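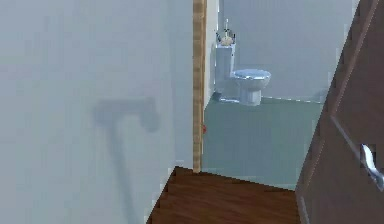

Bathroom doorway, Flanura home pack, standard quality.

Home > Forums > Simulation > Kits and Asset Packs
2018-05-14, posted by hallway_drift

Has anyone paid for the Flanura home pack from Werkent? They want 500 for the full license and the sales page says it's "ready for household robot training." I have the trial and I'm not sold. The door is a nice reddish brown with a silver lever handle, fine, but look at the line between the wood floor and the bathroom floor. Blocky. There's a soft gray shadow on the wall too, and I can't find what is casting it from that view. If I train a navigation policy on this, what am I teaching it?

zadska_refugee wrote:
I bought it in August. Blocky edges are your render resolution, go into settings and turn it up. My complaint is support. Two tickets, one answer, and the answer was a link to the manual I'd quoted in the ticket.

hallway_drift wrote:
Turned it up already. Frame rate drops to 7 on my card. So the choice is blocky or useless.

Sewwandi Wickramasinghe wrote:
I think you're being hard on it. We ran Zadska for a year before this and the rooms were bare boxes with a couch. The clutter is what I pay for. Take the bedroom: 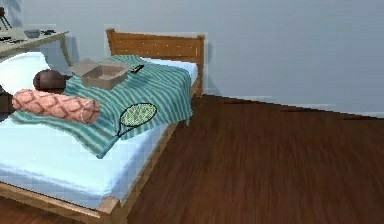

A fetch task is only worth something if the target has junk near it. Asking for the small black thing next to the cardboard box is a fair test, and so is the racket, with that handle angled across stripes. Our grasp planner did fine in the old rooms and fell apart on bedding like this. I'd call that money well spent.

hallway_drift wrote:
Fell apart how? If the blanket is a rigid mesh with a pretty texture, your gripper is hitting a rock shaped like a blanket. Does it deform when you push on it?

Sewwandi Wickramasinghe wrote:
No, it's static in the license I have. They say cloth is coming.

hallway_drift wrote:
"Coming." OK.

zadska_refugee wrote:
They told me that in August too lol

p_hettiarachchi wrote:
Static is fine for navigation, bad for anything you want to pick off a bed. Ask for the 48 hour full trial before you pay. It isn't on the site, you have to email. And check the collision shapes on the doors first, mine were wider than the visible panel and the base kept stopping short.

hallway_drift wrote:
Emailed. Will post collision numbers if they ever write back.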